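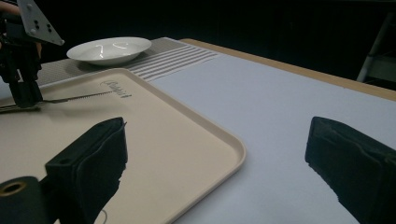 Beige tray with rounded corners

Grerninham Metalcraft Guild
Minutes of the March meeting, 7.30 pm

Present: Frauke Diekmann (chair), Chun-yin Tse, Birgit Heitmann, Nektarios Karagiannis. Apologies: Friederike Lenz.

1. Minutes of the last meeting agreed.

2. Forge hood. Buschmann quoted £700 to replace the flue, Clerari £600 without fitting. Agreed to accept Buschmann. CT to confirm.

3. Beginners' forging course. 12 people have applied for 6 places. BH will ask Friederike if she can teach a second group.

4. Gate for Trestari. Hinges finished, top rail still to be riveted. NK needs help with the scrollwork.

5. Coke. Stock is low. FD to order.

6. AOB. Leg vice screw needs grease.

Closed 8.50 pm.

Recent items
Minutes of the February meeting
Tong-making evening: notes
Anvil stands for sale
Membership form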